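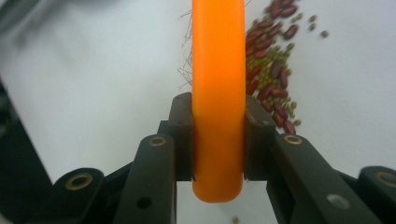
Yulan Gu writes that she would order the finger pads first and the grippers second, and after a spring of waiting on spare parts we've come round to her way of doing it.

Section 5. Planning your order

1. Decide how many hand-held grippers you'll have working on the same day. Small things like beans take patience, so plan for more hours than you'd think.

2. Put down $74 per gripper for spare pads and screws. It feels like a lot on paper - you'll be glad of it by the second month.

3. Add the bushings on their own line. Please don't fold them into the pads, or they'll get missed when you reorder.

4. Set the total against your limit. Our own came to around $2,560 for the bench at Illdale.

Note: Raptis quotes hold for 34 days, so do ask for yours late in the planning.

Caution: Check the pad screw size before you pay. Opened packs can't be sent back.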